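Subject: Re: [toyshare] Sorting the block donations
From: Precious Belmonte
To: toyshare list

Rin Ikeda wrote:
> Hi all, the Lemthorpe boxes are finally in. Does anyone have a good way
> of going through mixed blocks? Last May we tipped everything out on the
> floor and I was picking pieces out from under the radiator for weeks.
> Also, do we sort by color or by shape? Mal-soon and I disagree.
>
> Rin

Rin, yes, yes, use a bin! I've been doing it this way since the fall and I'm never going back to the floor. A big gray one with sloping sides is what you want, the kind where the walls lean out. Everything slides back toward the middle when you let go of it, and you can get your hand flat along the bottom without scraping your knuckles on a corner. Mine came from Hastside when they cleared out their storeroom and I would happily take three more.

The other thing I love is the plain gray floor. A green block shows up on it right away, and so does a red or a yellow. I used to work on that flowered tablecloth (you remember it) and I swear half the small pieces were camouflaged.
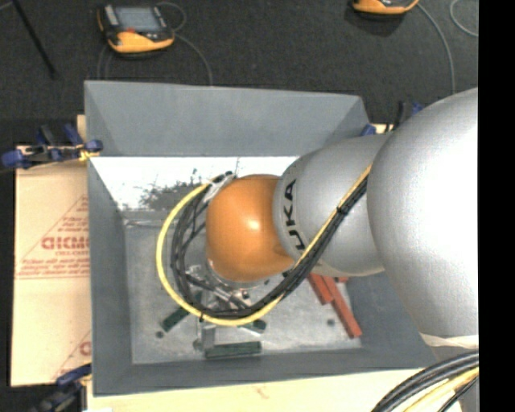 As for color or shape, I'm going to be annoying and side with Mal-soon. Shape first. Kids build with shapes, and a family that borrows a set wants enough long ones for a bridge a lot more than they want all blues. Once the shapes are apart you can even out the colors between sets, and that part is quick and kind of lovely to do with the radio on.

What I do now:

Put in only enough to cover the bottom of the bin. If you heap it up you spend the whole time digging.

Pull out everything that isn't a block. Last round I got a doll shoe, two dice, and a whole lot of pencil stubs.

Take one shape at a time and clear it completely before starting the next. I know it feels slower. Try it once!

Anything chipped goes in a separate tub for Tín, who sands the wooden ones and is very good at it.

Our full sets are 48 pieces in the Rocha bags, and please keep the cube sets at 48 too, even when there are extras. Jonalyn's spreadsheet goes by that number and the last count she sent me was 2585 blocks altogether, before Lemthorpe. I'm guessing there are 400 more in those boxes, maybe better if the bottom one is as heavy as it looks.

Could somebody bring the labels? I have bags (200 of them, I got carried away) but the sticky labels are all at Vullow with the puzzle stuff. The white ones, please, the clear ones peel off.

I can start on the first box on 21st January and I'd love company. I'm so excited to see what's in there, the Lemthorpe people always send those nice arches.

Precious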